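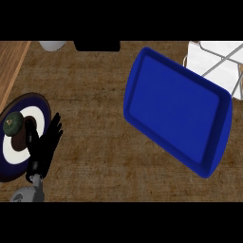

图 3-1 桌面（俯视）

第三章 候选人辩论会计时与发言管理系统的现场设置

适用产品:Tandix 辩论计时系统（主控台、主持人终端、候选人提示灯、观众席显示屏）
配套软件:Dritia 发言管理程序
修订日期:2024年10月17日

3.1 本章范围

本章规定 Tandix 系统在选举辩论会、候选人见面会及公开问政活动中的现场安装、参数设定和开场前核验程序，供主办单位的技术负责人、计时员和主持人助理使用。辩论规则的拟定、候选人参加资格的审核以及媒体证件的发放不在本章范围之内，应按主办单位与各竞选团队签署的书面规则执行。

书面规则与本章默认参数不一致时，以书面规则为准。技术负责人应将差异逐条登记于附录 B 的《参数变更单》，经主办单位代表签字后方可修改主控台设置。竞选团队在现场提出的口头要求不构成修改依据。

3.2 人员分工

系统运行期间应至少设置下列岗位:

技术负责人:负责设备连接、供电、网络及故障处置，掌握管理员口令。

计时员:负责启动、暂停和复位各项计时，按主持人口令操作，不得自行判断候选人是否应当延长发言。

记录员:负责在 Dritia 程序中登记发言顺序、回应权的授予与放弃，并保存操作日志。

计时员与记录员不得由同一人兼任。上述三个岗位的人员均不得同时受雇于任一参选方，亦不得在活动期间佩戴任何竞选标识。

3.3 设置前的准备

开始设置前，应取得以下文件:

（1）经各方签署的辩论规则，其中须载明开场陈述、答问、反驳和总结陈述的时限;
（2）候选人站位图及抽签结果;
（3）场地供电与网络说明;
（4）转播方的信号接入要求（如有转播）。

候选人姓名的书写形式应与选票上登记的形式一致。姓名较长时，可在“显示”菜单中缩小字号，不得自行省略姓氏、名字或中间名。各候选人姓名的字号必须相同，以其中最长的一个能够完整显示为准。

注意:候选人在最后时刻退出或被增补的，应重新载入站位图，不得在原有配置上直接改名。直接改名会使该席位沿用前一位候选人的累计发言时间。

3.4 设备连接

1. 将主控台放置在计时员座位前，确认计时员能够直接看到主持人和全部候选人讲台。

2. 将主控台的“主持人”端口与主持人终端相连。终端应低于主持人视线，避免遮挡其面部。

3. 按站位图从观众面向舞台时的左侧起，依次将候选人提示灯接入 P1、P2、P3 等端口。未使用的端口应盖上防尘盖，并在软件中设为“停用”。

4. 将观众席显示屏接入“输出 A”。需要向转播车提供计时画面时，使用“输出 B”。两个输出口可以分别设置为不同样式，但共用同一个计时源。

5. 将备用电源接入主控台背面的第二电源插座。主电源中断时，系统自动切换至备用电源，正在进行的计时不受影响。

6. 接通总电源，等待主控台完成自检。自检结束后，状态栏应显示“就绪”。

警告:提示灯线缆不得与舞台灯光的动力线捆扎在同一线槽内。必须交叉时，应使两者垂直相交，并用线缆压板覆盖，防止候选人或工作人员绊倒。

警告:带电状态下不得插拔 P 系列端口。确需更换提示灯的，应先在软件中停用该端口，待端口指示灯熄灭后再行操作。

3.5 计时参数设定

1. 在 Dritia 程序中选择“新建活动”，输入活动名称和场次编号。

2. 在“环节”页面依次添加开场陈述、主持人提问、候选人互问、观众提问和总结陈述。未列入书面规则的环节不得添加。

3. 为每个环节输入发言时限。同一环节内，各候选人的时限由系统自动统一;个别调整功能默认锁定，仅管理员可以解锁。

4. 设定提示灯变色时点。绿灯表示计时进行中，黄灯表示即将到时，红灯表示时间已到。黄灯时点应写入书面规则，并在技术说明会上向各竞选团队宣读。

5. 设定到时后的宽限时间。出厂值为 1,000 毫秒，最大可设为 3,000 毫秒。宽限时间内红灯常亮，宽限结束后红灯转为闪烁，主持人终端同步显示“超时”。

6. 设定是否启用到时提示音。启用时，应在空场状态下试听，确认提示音不会经候选人话筒进入转播信号。

7. 选择“保存并锁定”。锁定后，任何修改均会在日志中留下时间和操作账号。

注意:“自动关闭话筒”功能默认停用。只有在书面规则明确约定并经全部候选人一方签字同意时，才可以启用该功能。启用后，主持人仍可随时通过终端上的“恢复”键重新开启话筒。

3.6 回应权的设置

候选人在他人发言中被点名的，主持人可依规则授予其回应时间。回应权的登记按下列步骤进行:

1. 主持人口头宣布授予回应权，并说出候选人姓名。

2. 记录员在“回应”栏中选择该候选人。系统将其排入队列，并在主持人终端上显示。

3. 前一位候选人发言结束后，计时员按下“回应”键，系统按预设时限开始倒计时。

4. 候选人放弃回应的，记录员选择“放弃”。放弃的时间不累计，也不转给其他候选人。

主持人未作口头宣布的，记录员不得登记。候选人举手、出声示意或者走出讲台，均不视为已获得回应权。

多人同时被点名时，队列按主持人宣布的先后排列。主持人未说明先后的，记录员应通过内部通话请其确认，确认前计时员不得启动计时。

3.7 累计发言时间的显示

系统对每位候选人的发言时间分别累计。累计数据可以仅供主持人查看，也可以同时向观众和转播方公开，由主办单位在活动前决定，并应事先告知各竞选团队。

公开显示时，应选择“按站位排列”。“按时长排列”会在活动过程中不断变换候选人的位置，可能被理解为排名，仅限内部使用。

因掌声、场内喧哗或技术故障造成的中断，应由主持人宣布暂停，计时员随即按下“暂停”键。未经宣布的短暂干扰照常计时。暂停期间的时间不计入任何候选人名下。

3.8 观众提问环节

1. 入场登记时，由工作人员向已提交问题的观众发放编号卡。编号卡上的号码应与 Dritia 程序中的问题编号一致。

2. 问题文本须经主办单位审阅后导入。审阅仅限于剔除重复、辱骂和与选举无关的内容，不得改写提问者的立场。

3. 主持人选定问题后，记录员点击“推送”，问题文本显示在主持人终端上。候选人提示灯和讲台上不显示任何问题文本。

4. 提问结束后，点击“已使用”，防止同一问题重复出现。

场地座位较多时，应为流动话筒设定分区。以 Hatau 会堂的标准配置为例，640 个座位划分为左、中、右三个区，每区配置一支流动话筒和一名持麦人员。话筒由持麦人员握持，不交给提问者。

3.9 开场前核验

核验应在观众入场前完成，由技术负责人主持，计时员和记录员在场。各竞选团队可以各派一名代表到场观看，但不得接触设备。

1. 逐一点亮各席位的绿、黄、红三色灯，确认亮度一致，且从讲台位置能够清楚辨认。

2. 对每个席位各运行一次完整倒计时，比对主持人终端、观众席显示屏和转播输出的读数。

3. 模拟一次暂停、一次恢复和一次回应权的授予，核对日志记录是否完整。

4. 断开主电源，确认系统切换至备用电源且计时不中断，随后恢复主电源。

5. 将全部累计时间清零，打印核验单，由技术负责人签字。到场的竞选团队代表可以在核验单上签注意见。

核验完成后，主控台应有人值守，直至活动结束。值守人员离开座位前，须将主控台锁屏并完成交接登记。核验后又更换过任何设备的，应对该席位重新执行第 1 项和第 2 项。

3.10 常见故障处置

现象:单个提示灯不亮。
处置:请主持人暂停计时，检查端口指示灯。端口指示灯正常的，更换提示灯;不正常的，改用备用端口，并在软件中重新指定席位。故障排除前，该候选人不得在无提示的情况下被判定超时。

现象:主控台显示代码 419。
处置:表示主持人终端与主控台的会话已过期。在终端上重新输入场次口令即可恢复，计时和累计数据不受影响。连续出现时，应检查终端的网络连接，必要时改用有线方式。

现象:观众席显示屏读数停滞，主控台读数正常。
处置:以主控台读数为准，关闭“输出 A”后重新开启。主持人应向现场说明显示屏暂停使用。

现象:主控台无响应。
处置:立即通知主持人，启用手持秒表，由计时员以红、黄两色手牌提示。手持秒表和手牌属于必备物品，应始终置于计时员伸手可及之处。主控台恢复后，由记录员补录中断期间的发言时间，并注明“人工”。

现象:两名候选人的累计时间互换。
处置:多因线缆接入顺序与站位图不符。应在环节之间的休息时间更正，不得在发言进行中调整。更正前后的数据均须保留在日志中，并告知各竞选团队代表。

3.11 活动结束后的数据保存

1. 主持人宣布活动结束后，点击“结束活动”。系统停止全部计时，配置转为只读。

2. 将操作日志和累计时间表导出至两份独立的存储介质，一份由主办单位保存，一份由技术负责人封存。

3. 竞选团队书面申请查阅的，主办单位应提供累计时间表的副本。操作日志的查阅须有主办单位代表在场。

4. 在选举结果正式确认之前，不得删除主控台内的原始数据。对于在12月举行的补选或决选，应另建活动，不得沿用此前的活动文件。

注意:日志中可能含有观众姓名和所提问题。对外提供前，应使用“脱敏导出”功能去除个人信息。

3.12 技术支持与文件更正

本系统由 Brophy 公司提供技术支持。申请支持时，应备妥主控台序列号、软件版本号及故障发生时的场次编号。活动进行期间的紧急支持由现场服务主管 Shazia Jafri 负责协调;规则配置和参数变更方面的咨询，由文件编制负责人 Fionnuala Hanrahan 受理。

技术支持人员不就候选人是否违规、是否应获得额外时间等事项提供意见。此类争议由主持人和主办单位依书面规则裁定。

用户发现本章内容与设备实际界面不符的，应以设备界面显示为准进行操作，并将不符之处填入附录 D 的《文件更正申请表》。转播信号的接入方式及画面样式设置，见第四章。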